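舍不得撕的那层膜

我妈上个月来看我，进门第一件事是把我新买的遥控器从茶几上拿起来，问我保鲜膜在哪个抽屉。我说不用包。她说怎么能不用包，你看看你这手，吃完薯片就按。我说我吃薯片用筷子的。她不信，事实上我也确实不是每次都用筷子。

于是我俩为了一层膜吵了半个下午，吵到后来谁也不记得是从哪句开始的，晚饭倒是照吃，红烧带鱼，她做的。
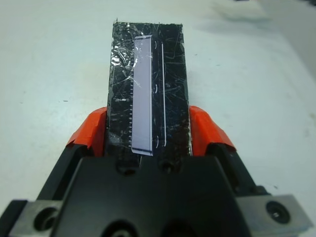
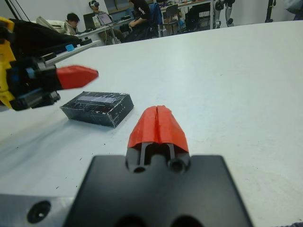 我的立场先摆出来：我反对给家里的东西套膜、套袋、套罩子，买来就该撕，撕完就该用，用旧了就旧了。这话我在饭桌上说过很多遍，每次都要挨长辈的白眼，可我还是要说。小时候我家里凡是能套的都套着，遥控器套热缩膜，冰箱把手套钩针套，电视机套绒布罩，连罩子上面还要再盖一块透明塑料布防灰。套到最后你根本不知道里面那个东西长什么样，就像第一张图里那个立着的黑色块，外面裹了一层透明的，皱得厉害，光一打上去全是一道一道的白，左上角那块尤其亮，你想看看它本来的黑面是亮是哑，看不着。我家那个遥控器就是这个样子过完了它的一生。我是到它坏了、我爸拆开修的时候，才第一次看见上面的“静音”两个字是绿色的。

那台遥控器坏在哪儿呢？坏在电池漏液。热缩膜封得严严实实，电池盖要打开就得先把膜割开，我妈舍不得割，电池就一直拖着不换，按不动了就拍两下，再按不动就搓一搓。拍和搓又拖了小半年，等终于割开，里头已经长了一层白绿色的霜。为了保护它而套的膜，把它送走了。我跟我妈讲过这个道理，她说那是电池质量不好。

我知道一定会有人说，你这是饱汉不知饿汉饥。那个年代一台彩电要攒多久的钱，不套着点儿对得起自己吗？这个我认，我真认。我外婆有一只 Jindero 的保温壶，是她退休那年单位发的，她把它放在五斗柜最上层，外面的气泡袋没拆，逢年过节拿下来擦一擦气泡袋，再放回去。平时倒水用的是另外一只，壶嘴缺了一块，倒的时候要歪着倒，不歪就洒一手。我小时候问她为什么不用新的，她说这只还能用嘛。后来外婆走了，我们收拾柜子，把那只壶拿出来，气泡袋一碰就碎成粉，黏在壶身上抠都抠不掉。壶是好的，壶里的塞子硬得像石头，根本塞不进去了。我舅舅拿着那个塞子在窗户边站了好久。

我写到这儿有点写不下去，起来倒了杯水。

接着说。我对那一辈人没有意见，他们有他们的账要算。我有意见的是我们自己，三十多岁的人了，手里也不是真缺那两个钱，怎么这毛病传得这么完整？你打开随便哪个同龄人的手机相册（当然别真去打开），有一半人的手机外面是壳，壳里面是背膜，前面是钢化膜，镜头上还有镜头膜。买手机的时候为了那个颜色纠结了一个礼拜，什么雾蓝什么浅紫，买回来当天塞进一个黑色硅胶壳，从此再没见过它。我有个同事 Rebecca，全名 Rebecca Donati，我们共用一张大桌子，她为了抢一个限定色等了37天。37天！到货那天全办公室的人都围过来看，看了有五分钟吧，她就从包里掏出壳来扣上了。我问她那你等什么呢，等个黑的不是当天就有？她想了想说，可是我知道它里面是那个颜色啊。

这个回答我琢磨了很久，到现在也不能说完全不服气。知道它在里面，这好像也算一种拥有。有人把好酒放在柜子里一辈子不开，有人把情书锁在铁盒里不看，道理大概差不多。可是手机这东西，三年就换了，换的时候把壳一扒，崭新，卖给二手贩子，那么漂亮的颜色让下一个人享受去了。下一个人八成也扣个壳。我们一群人排着队，轮流替别人保管一块谁都不看的金属。

说到二手，这就是套膜派最硬的一条理由了：保值。我爸是这一派的，他跟我妈不一样，我妈是心疼东西，我爸是算账。他那辆车的座椅塑料套开了四年才撕，夏天坐进去，穿短裤的话腿能粘在上面，起身的时候“嘶啦”一声，我们全家都怕坐他的车。他说以后卖的时候内饰是新的，能多卖钱。我说能多卖多少？他说那可不好说。后来真卖了，收车的人绕着看了一圈，座椅瞄了一眼，拍了张照片，别的什么也没说，报了个价，跟我在网上查到的那个年份的行情一模一样。四年的大腿皮，换来一句都没夸。我爸回来的路上一句话也没讲，到家第二天去提新车，把新车的座椅套又留着了。

你看，这就没法讲道理了。

我后来跟住在 Wandarau 的朋友 Meirion 聊过这个事，他家里是修沙发的，从他爷爷那一辈就干这个。他说他们最怕收的就是常年罩着的沙发，皮子在罩子底下闷着，一出汗一受潮，颜色花一块白一块，比天天坐、天天晒的还难收拾。天天坐的沙发呢，坐的那块会塌一点，扶手会亮一点，可那是匀着旧下去的，看着顺眼。他给我看过一张 Sayce 的老单人沙发，扶手那里被人的胳膊磨得发深，颜色像泡久了的茶，我一屁股坐下去就不想起来。他不卖，说是他自己看球用的。我当场开了价他也不卖。

当然修沙发的人说的话也得打个折扣，他们巴不得大家都把罩子掀了使劲坐，坐坏了好来找他（Meirion 要是看到这段，对不起，但你自己也笑着承认过的）。

再说说我自己的事吧，省得显得我光会说别人。我也不是没犯过。前几年我搬家，咬牙买了一张实木餐桌，3461块，这个数我到现在记得一清二楚，因为付款的时候我在那个页面上停了很久，把每一位数字都看熟了。桌子到了，漂亮，木纹像水一样，我摸了一晚上。第二天我就下单了一块透明软玻璃桌垫。对，就是那种东西，南方朋友叫水晶板，闻着一股味儿，冬天硬夏天软，四个角永远翘一个。铺上去以后那个木纹就像隔着一层鱼缸看，杯子放上去会留一圈水汽，水汽跑到垫子底下，一大片一大片的，像地图，怎么赶都赶不走。胳膊搭上去冰凉，搭久了又发黏。我在那块垫子上吃了两年饭，心里还觉得自己挺会过日子。

后来是怎么撕的呢，说来也没什么大道理，是我外甥女来家里住，拿马克笔在垫子上画了一匹马，画得挺好，就是擦不掉。我一气之下把垫子卷起来扔了。扔完我俩坐在光桌子上吃西瓜，她用手掌来来回回地摸那个桌面，说姨，你家桌子是真的啊。她一直以为那是贴纸。

桌子现在什么样？我去看了一眼回来告诉你们：靠窗那头有一块晒浅了，有一个锅底烫的白圈（我的错，煮火锅忘了垫东西），有几道刀印，还有一处凹下去的小坑，是开核桃开的。我妈看见那个白圈的时候吸气的声音邻居都能听见。可我挺喜欢那个白圈的。那天火锅吃到半夜，来了好多人，椅子不够，有人坐在米桶上。要是那天桌上铺着垫子，烫坏的就是垫子，我第二天会把它换成一块新的，然后这顿饭就什么都没留下。嗯，也不能这么说，照片还是有的。但是照片我一次都没翻过，白圈我天天看。

这篇写了一半的时候我发给几个朋友看，Glenys 回了我一大段，她的意见跟我正好相反，我觉得公平起见得放上来。她说你这都是讲的享受得起损耗的人，她租房子住，房东的沙发房东的床垫房东的灶台，押金压在人家手里，她不套能行吗？上一个房东因为灶台后面的墙上几个油点子扣了她91块钱，连单子都列出来了，清洁剂多少，人工多少。从那以后她每搬进一个地方，先贴铝箔纸，再贴墙角，床垫的塑料包装她干脆不拆，上面铺两层褥子，翻身的时候哗啦哗啦响，像睡在一袋薯片上。她说不是她舍不得，是那东西压根儿不是她的，她替人家心疼呢。

我看完愣了一会儿，回了她一句“你说得对”。她这个情况我没话说。给别人的东西套膜，和给自己的东西套膜，看着一样，是两回事。前一种是防房东，那该防还得防，铝箔纸多贴两层。我在这儿骂的是后一种，就是你明明钱付了、票开了、写着你名字了，你还像个租客似的在自己家里踮着脚走路。

不过话又说回来，后一种里头也有分别。有些膜该留，我没有那么极端。冬天大衣收起来套个防尘袋，这个我支持。户口本套个塑料皮，支持。给老人的药盒外面贴一层透明胶，免得手写的“早”“晚”两个字蹭花了，这个我自己就在做，贴得还挺整齐。相机镜头前头拧一片滤镜，懂行的朋友吵得很凶，我不懂，我不参与。我说的是那种每天都要摸、要看、要坐、要端起来喝的东西，你买它的时候就是因为摸着舒服看着高兴，结果买回来头一件事就是让自己摸不着看不见。图什么呢？

还有一种更怪的，是留着出厂膜。那膜本来就是给运输用的，上面有的还印着“使用前请撕除”，字都写脸上了，还是不撕。微波炉门上那层，边角都卷起来发黄了，油烟钻进去变成一条一条的，擦又擦不着。电梯里那种木板我也不说了，新楼装修期间包一包是应该的，我们那栋楼入住都多久了，电梯里还包着木板，上面全是搬家公司和通下水道的电话。有一回一块板掉了，露出里面的镜面不锈钢，亮得我吓一跳，照见自己没梳头。过了两天板子又钉回去了。我后来每次上电梯都盯着那块板看，觉得后面藏着另一部电梯。

我去年给自己定了个规矩，买回来的东西，进门当天撕膜。撕膜其实特别爽！你们都知道那个感觉，指甲抠起一个角，慢慢地、稳稳地往下拉，中间不能断，拉到最后“啵”一下离开，底下那个面从来没有被空气碰过似的。网上有人专门拍这种视频，看的人多得吓死人。所以你看，大家心里都是想撕的，想撕得不得了，只是都在看别人撕。

规矩执行得怎么样，给你们汇报一下。电饭煲，撕了，当天就溅了一点酱油上去，擦掉了。新买的 Berkavico 台灯，撕了，底座第三天被我用钥匙划了一道，我难受了一个晚上，第四天忘了。耳机盒，没套壳，扔包里跟硬币混在一起，现在外面磨得像块河里的石头，手感反而比新的时候好，我开会的时候就在口袋里盘它。电子书阅读器，我得承认，没撕，也不算没撕，我撕了出厂膜然后贴了一张新的膜。当时店里的小哥 Tomos 手太快了，问我“贴吗”，我“嗯？”了一声，他以为我“嗯”，等我反应过来他已经在赶气泡了。贴得确实好，一个泡都没有，我不好意思当着人家的面撕下来，走回家也就没再撕。

我妈那边呢，那天下午遥控器的事最后是这么收场的。我去厨房看带鱼的时候，她趁我不在给包上了，用的是保鲜膜，包了三层，后面还拿胶带封了口。我回来看见，没吭声。吃完饭我们一起看电视，她拿遥控器换台，按了好几下换不过去，手指在膜上打滑，老按到旁边那个键，一会儿静音一会儿调亮度。她又按，又拍了两下。我坐在边上就那么看着她，一句话也不说，憋得特别辛苦。她把遥控器往我这边一递，说你来，你眼睛好。

我给她换到了戏曲频道。膜我是等她回去以后才拆的，拆下来三层粘成一团，扔了。前天她打视频过来，看见茶几上的遥控器，隔着屏幕问我，你那个膜呢？我说破了。她说我就知道，保鲜膜不行，我给你买了热缩的，一包十个，大小号都有，已经发货了。

快递今天早上显示在派送。我还没想好签不签。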